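Fliloveo Community Help > Pokari mesh > Connection problems
Ticket 171: Satellite unit drops every evening, comes back on its own
Status: Solved by customer
Product: Pokari main unit plus one satellite
Internet provider: Agbeko (cable)
Location: Nedham

First post

Hi all! I've been fighting with my Pokari for most of January and I'm finally writing it up as I go, partly so support can see what I've tried and partly so I stop trying the same thing twice (I have rebooted this poor box so many times).

The setup is pretty plain. Cable modem from Agbeko in the hall closet, Pokari main unit on the shelf above it, and the satellite in the back bedroom at the far end of the house. Main unit is solid. Phones, TV, the printer – all fine at that end. The satellite is the one that acts up. In the evening its light goes from white to amber, everything connected to it loses internet, and then a while later it goes white again like nothing happened. My tablet stays "connected" through the whole thing but no page will load.

What I did before posting:

Restarted the modem, then the main unit, then the satellite, in that order, waiting for each light. Worked great until the next evening.

Updated the firmware from the app. The app said both units were current. I made it check again anyway.

Swapped the power adapters between the two units. The problem stayed in the bedroom, so I don't think it's the adapter.

Turned off the 2.4 band for one evening. Worse! Turned it back on.

Update 1

Support asked for the log from the app, so I pulled it. There are 19 disconnect entries in there, all for the satellite and none for the main unit. Every one says "backhaul lost" and then "backhaul restored." I had to look up backhaul (it's the link between the two boxes, for anybody else who didn't know). So it isn't Agbeko, and I feel a bit bad about the grumpy call I made to them.

Signal between the units shows as "Good" in the afternoon and "Poor" in the evening. Same boxes, same shelves, same walls. I keep reading that number like it's going to explain itself.

Update 2

Support suggested a factory reset of the satellite only. Hold the button in back with a paper clip for 12 seconds, wait for the light to blink blue, add it again through the app. It took me three tries to get it added. The first time the app hung on "Looking for your Pokari" and I gave up and made dinner. The second time it found it and then said the name was already in use, so if you see that one, delete the old satellite from the device list first. Third time it went right in.

White light all afternoon. Amber at 7:40 p.m. Sigh.

The back bedroom is where all this goes on, by the way. It's the room where laundry gets dealt with, so I'm in there with a video playing most evenings, and I get to find out the second the connection dies.

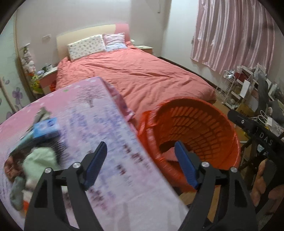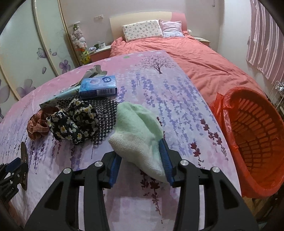 Back bedroom, the Amber Light Zone.

Update 3

Okay, some progress. Somebody in the other thread said to stop looking at the satellite and start looking at what's between the two units, and to write down what's turned on in the house when it drops. So I sat there with a notepad like a detective.

First evening: dropped at 7:35. Dishwasher on, TV on.
Second evening: dropped at 8:10. TV on, dishwasher off. So it's not the dishwasher, which was my favorite suspect.
Third evening: I was out until late and no one was home. No drops at all. The log was completely clean, and that got me pretty excited.

So it's something that's only on when people are home. I tried the microwave next (everybody says microwave), ran a mug of water in it and watched the light. Nothing. Then I tried the hall lamp and the TV, one at a time. Also nothing with the TV.

With the hall door closed, though, the signal went from "Good" to "Fair" right in front of me. Opened it, "Good." Closed it, "Fair." We close that door in the evening to keep the heat in! It's an old heavy door with a full-length mirror screwed onto the back of it, and from what I've read since, mirrors are terrible for Wi-Fi. I had no idea. The door sits smack between the closet and the bedroom.

Update 4

Moved the satellite. It used to be on the low shelf behind the bedroom door, down near the floor, and now it's up on the dresser by the window wall, where it can sort of see past the end of the hall. It needed an extension cord and it isn't pretty. With the hall door closed the app now says "Good," and with it open it says "Very good," a rating I had never seen before and didn't know existed.

I also turned off "Auto optimize" in the app. Support said this setting makes the satellite drop and re-search when the signal gets weak, so with a borderline signal it can go round and round all evening. It's under Advanced, then Mesh, then scroll all the way down. I'd love it if Fliloveo moved that somewhere a regular person would find it.

Update 5

Four evenings with the hall door closed and no amber light. I'm marking this solved. The mirror is staying where it is for now, since taking it off would leave holes in the door and I don't own the right paint.

One small thing still open: the app keeps showing the old satellite as "offline" next to the new one, even though I deleted it. It doesn't seem to hurt anything. If anyone knows how to make it go away for good, please reply here and I'll try it.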